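An Afternoon Learning to Make a Bed the Hard Way

I fold laundry badly. I should get that out up front, because when Greltard invited me to its May open day and told me I'd be spending it with bedding and T-shirts, I figured my years of stuffing things into drawers were finally going to catch up with me.

Greltard is a small outfit on the second floor of the old Pelletier building, up a staircase that smells like floor wax. What they make there is practice material for household robots. People do ordinary chores with a pair of hand-held grippers, over and over, and the recordings go off to be used for teaching machines to do the same chores. If you were hoping for a shiny humanoid pouring coffee (I was, a little), you're in the wrong building!

Halvard Skjelbred met me at the top of the stairs with a visitor sticker and a bottle of water. He runs the floor, and he talks about cloth the way my uncle talks about trout. A cup is a cup whichever way you set it down, he told me, but a pillowcase has a new shape every time you let go of it. Grab one corner and the other three wander off. He'd clearly given this speech before and he clearly still enjoyed it.

The bed station was the one I'd come for. You hold a gripper in each hand, squeeze to close the jaws, and try to do with two stiff black fingers what you'd normally do with ten soft ones. Skjelbred's advice was to find a corner first and worry about everything else later.
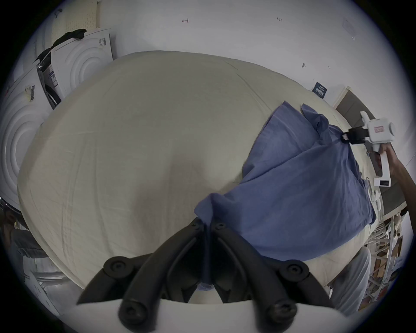
I asked how long it takes to get decent at it. "Decent at what?" he said, and then explained that picking things up comes quickly, in an hour or so, and that letting go is where people get stuck. You open your hand too soon and the fabric slumps. You open it too late and you drag the whole lot along with you. I did both within my first minute, and then I did a third thing, which was to put the gripper down and just use my thumb. That take didn't count, for the record.

They had logged 1,450 takes at the bed by the time I got there, and 814 of those were pillowcases. I asked what was wrong with pillowcases. Skjelbred just laughed and handed me another one.

After a break (very good almond cookies, very weak coffee) I was passed along to Soledad Echeverría, who trains the new people. She came to Greltard from Iteck, where she taught folks to run packing machines, and she has the patience you'd want for that. Her rule for shirts is to slow down right before the jaws close. I kept wanting to snatch. She'd say "wait," and I'd snatch anyway, and she'd flatten the shirt out and we'd go again.

It took me four tries to get a fold I wasn't ashamed of. Echeverría called it "a fold," which I'm choosing to hear as praise. Her own went so smoothly that I forgot to take notes and just watched her hands. She lowers the cloth instead of dropping it, and there's a tiny pause before she lets go, like she's making sure it's asleep.
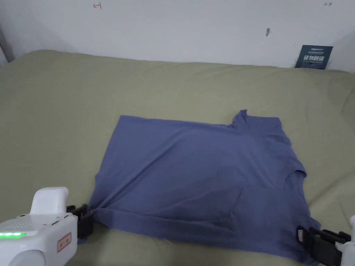 What happens to all those takes

Once a session is finished, the recordings get sorted on a system they call Cistis. I'd pictured something grand, but it was three people at desks with headphones on, going through clips and marking where each grab starts and stops. One of them let me sit in for a while. You get hooked on it surprisingly fast! I found myself leaning toward the screen, rooting for a sleeve.

I asked whether they throw out the clumsy ones. Some, yes, but plenty stay in. If a corner slips and the person goes back for it, that's worth keeping, because a robot is going to lose its corner too and somebody has to show it what to do next. I liked that more than anything else I heard all day, maybe for selfish reasons. Skjelbred wouldn't promise me that my own takes had made the cut.

As for when any of this turns into a machine that does my laundry, I couldn't get a date out of anyone, and I did try. Echeverría thinks towels will come first. Skjelbred thinks socks, and the two of them were still going back and forth about it when I handed in my sticker and headed down the stairs.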